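Spent the afternoon at the old Vilton lime kilns outside Unddale. Two kilns, one chimney, 898 bricks missing according to the sign. Someone counted absences for a living.

The smaller kiln still has its loading ramp, which now loads mostly goats.

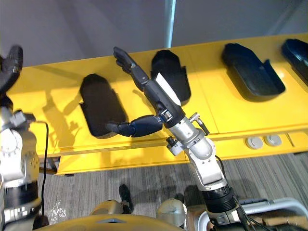

When did the kilns go cold? In September 1860, when the Ketilsson quarry ran out of decent stone.

The county listed the ruins as historic 60 years after the roof fell in — prompt, by Unddale standards.

Parking is free. So are the goats, apparently.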